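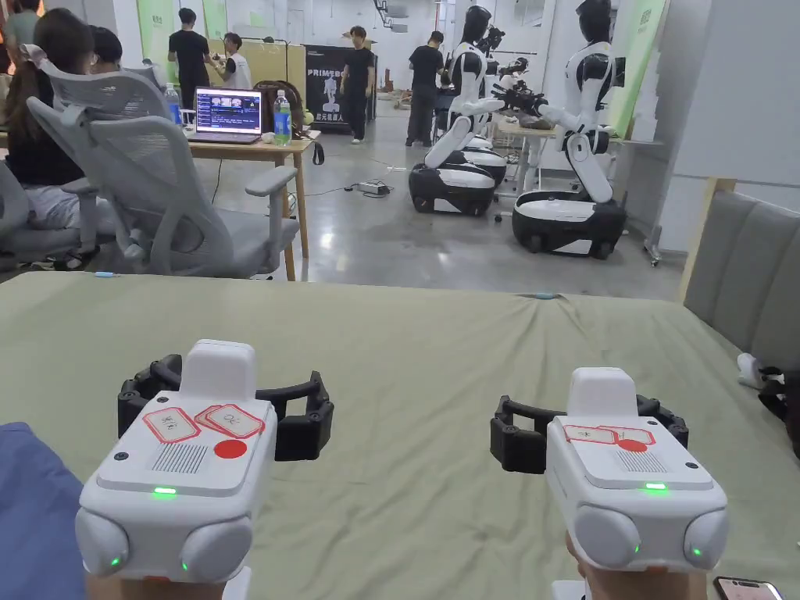
My sister thinks a folding cloth is a waste of laundry, and she told me so twice while I was ironing the last one. A bare table folds a shirt just as well, she says, and then you don't have a sheet to wash on top of everything else. She has a point about the washing. I still use one.

I started in November, when I got tired of T-shirts sliding around on a slick tabletop. A big piece of plain cotton fixed it. The shirt stays where you put it, and the sleeves don't creep back while you are working on the hem. Mine came off a remnant roll at Garnley and cost less than lunch. I bought green because white shows every bit of lint and black hides the edges of dark shirts.

It doesn't have to be perfectly smooth. I used to pull it flat before every shirt, and that took longer than the folding. Now I straighten it at the start and leave it alone until a ridge gets in the way.

T-shirts are most of what I fold. I went through the drawers and the bins in the closet this spring and came up with 63 of them, which is too many for one household. 20 went to the donation box at Pristthorpe. The rest got refolded, all the same way, so they stand up in the drawer.

The step I used to skip is opening the shirt out all the way before making the first fold. If it comes out of the basket in a bunch and you start from there, the creases get folded in and the finished shirt is thick on one side. It is quicker to take the two bottom corners, one on each side, and pull the hem straight. 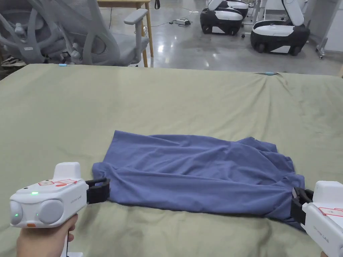

Once the hem is straight, the rest of the shirt is easier to sort out. Work up from there to the shoulders and flatten any roll in the middle with your palm. Then fold one side in, sleeve back, the other side in, sleeve back, and bring the bottom up in thirds. Jersey that has gone soft from years of washing needs a wider fold or it flops over in the drawer.

I tried one of those flip boards from Ririmine for a while. It was fine for adult mediums and too wide for anything smaller, so it lives behind the dryer now.

Next up is the sweater shelf. I have not decided whether to fold those or roll them.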